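**Draven board handler: progress note to the Hornance fund**
May 28, 2024

Spend to date is £2,487, which is more than I would have liked for what we have. The Ledesma controller took most of it. I still doubt it was worth the price over the cheaper one, and the supplier's promise of a "simple" set-up cost us three evenings.

What works:

- homing and the emergency stop
- picking from a fixed spot, if the board is square to the fingers

What doesn't, yet:

- placing into the rack without help. Our best run is 16 boards, and I wouldn't read much into it.
- the Etach vision add-on. It loses bare boards against a pale table. I would drop it, though others in the workshop disagree.

I am asking for 2 more weeks before the next payment is decided, which takes us into June. Please don't count on unattended running by then. The fingers may need new pads and I have not priced those.

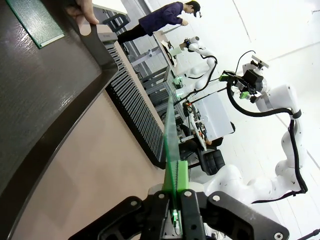

Grip is the part I trust least. We hold each board on its edge, between two fingers, and any twist at that point gets worse towards the far end. The slots in the black rack are narrow, so a small lean is enough to spoil a placement. Boards waiting in the dark grey tray lie flat, and turning them upright is a step the original plan left out altogether. I have added it to the June work.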